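Keeping Cell 3 Honest: Setup and Upkeep of a Two-Arm Sorting Cell

Casimiro Paredes
Final project report, Automation Technician Program, Flaltville
Submitted 30 Nov 2020

Background

The cell has two arms, a white table, white wall panels, a fixed camera and one camera at each wrist. Its job is to move small objects in and out of a basket so that the Pomamico sorting software can practice telling them apart. When I was given it in June, it had a reputation. The previous group had left a one-page handover that said "works fine, restart if not." I have since restarted it 79 times, which I know because the controller keeps a tally and shows it at login.

My project was to write down how the cell is set up, fix what I could, and leave something longer than one page. Ms. Villalobos, who supervises the lab, asked that I also find out why the cell kept going off its marks between Friday and Monday. I get to that in the section on drift. The answer is embarrassing and it involves a table.

Starting state

Everything begins from the same state. Both arms go to park, well clear of the fixed camera's view, and the objects are put out by hand: red cube in the basket, red cylinder standing up on the table, green ball to the right of it. The ball is the one I argue with. It belongs far enough right that an arm going for the cylinder won't knock it, and far enough left that the fixed camera gets all of it. Those two requirements overlap by less than I would like, and my hand usually votes for the first one.
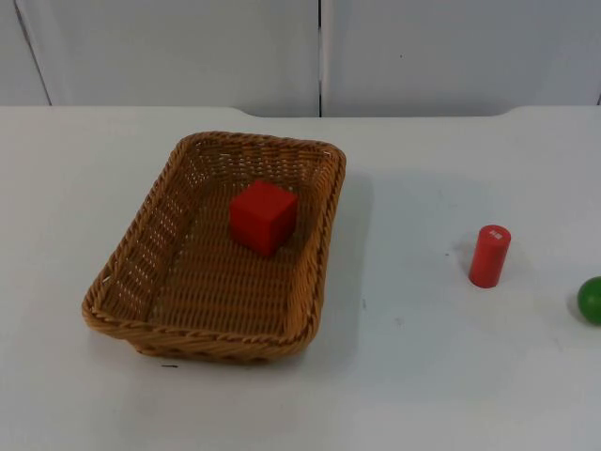
Parking the arms

The old park position left one elbow hanging over the back of the table. The software treated the elbow as a large new object and tried to sort it. I taught a new park pose for each arm, saved both under the names PARK_L and PARK_R, and deleted four older poses called park, park2, park_new and park_REAL. Before deleting them I ran each one at slow speed with my hand on the stop button. Two were harmless. One was the elbow pose. The last sent the left wrist straight at the wall panel, so I assume park_REAL was somebody's idea of humor.

To re-teach a pose:

1. Set the speed limit to low on the controller.
2. Clear the table completely, basket included.
3. Jog the arm out until it is gone from the fixed camera's live view, then a little farther.
4. Save, go to home, go back to park, and watch the whole move.
5. Do the same for the other arm. Doing only one is how you get a collision next week.

Drift

The symptom was simple. On Friday the gripper would close squarely on the cube. On Monday it would close on one corner, or on nothing, with great confidence. I recalibrated the fixed camera. I recalibrated the wrist cameras. I swapped a cable, retightened the camera bracket and wrote two emails to Osano, who supplied the arm mounts and who replied, politely, that the mounts were fine.

The mounts were fine. The table was on casters, and the cleaning crew was rolling it out to mop and rolling it back to where it looked right. It looked right to me too, for most of the summer. I have now locked the casters, put floor tape at each leg and screwed a stop block to the floor behind the back legs. Since then the Monday check has passed without recalibration.

The Monday check is short. Put the objects out in the starting state and compare the live view with the saved reference. I look at the near rim of the basket first, then at the seam between the wall panels where it comes down to the back of the table. If the seam has moved in the view, the camera or the table has moved, and there is no point touching anything else until you know which.
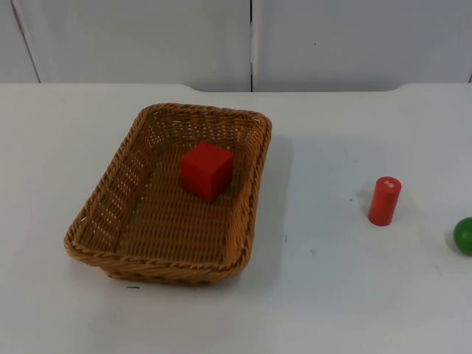
I also keep an eye on marks on the tabletop. Small dark ones matter more than their size suggests, because at the default threshold the software will report them as objects and ask an arm to go and get them. Scrubbing takes care of some. The rest I mask out in the settings file, where each mask has a comment with my initials, so future students know whom to blame.

The two red objects are a different problem. The software separates them by outline, and the cylinder seen from directly overhead has a round outline that it has more than once called a ball. Raising the weight on color helped with that. It did nothing for the cube and the cylinder, for obvious reasons, and I left the outline weight where it was.

Cleaning

I had written "clean weekly" in my first draft of the schedule, and Ms. Villalobos wrote "have you looked at the wrist feed?" next to it. I hadn't, at least for this. From the fixed camera the table passes for clean. From a wrist camera, down next to the basket, a piece of hair or thread is a serious piece of scenery.
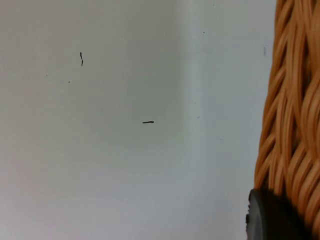 The schedule now says before every session. A dry microfiber cloth gets most of it, and a lint roller gets the rest. Wipe from the back edge toward you, lift the basket and wipe under it too, and shake the basket out over the trash can and nowhere else. I used paper towels for the first 2 weeks and spent them cleaning up after the paper towels.

The wrist camera lenses get a lens cloth and nothing wet. Check focus afterward, because the focus ring on the left one turns if you breathe on it. I put a dab of removable threadlocker on it in the fall and it has stayed put so far.

Open items

The left gripper pads are wearing unevenly and should be replaced as a pair. Spares are in the second drawer under the controller.

The login tally of restarts can't be reset without a password that left with the previous group.

A fixture for the ball is half drawn. The file is in the project folder as ball_stop_v3, and versions one and two can be ignored.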